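Reference > Household > Linens > Guest towel

Guest towel

A guest towel is a towel set aside for people who do not live in the house.

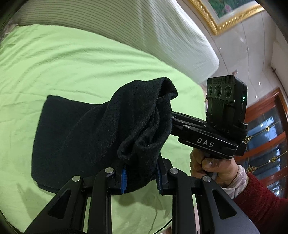 The custom of keeping separate towels for visitors is older than the matching set, and for most of its life it meant handing over whichever towel had the fewest holes. White was the usual choice, on the theory that a guest could see at once that it was clean. Dark colors came later and made no such promise. A black terry towel left on a pale green bedsheet is easy for a tired guest to find, and it keeps its opinions about mascara to itself.

Placement

Writers on housekeeping divide into two camps. The bed school leaves the towel folded on the bed, where the guest must move it before lying down and so cannot claim to have missed it. The rail school hangs it in the bathroom, where it is used by everyone. Daniyal Arain, whose handbook The Spare Room runs to 490 pages, gives 40 of them to this dispute and comes down on the side of the bed.

Folding

The Gelholm fold, named for the boarding house that taught it to its staff, brings the long edges to the middle and then halves the towel twice. It hides the hem and takes up little shelf space. The Dogar fold is the same thing done in a hurry. Hotels sometimes go further and make swans, a practice Arain calls "a waste of a swan."

The decorative towel

A related object is the small embroidered towel that hangs near the sink and must never be touched. Guests are expected to know this. Those who don't will dry their hands on it, and those who do will use their trousers. The linen maker Kovo sold a version stitched with the word GUEST, which settled nothing, as guests took it for an invitation and hosts for a title.

Last edited 25 January 2015

Related articles
Bath mat
Skotari weave
Linen closet
Pillow sham
Terry cloth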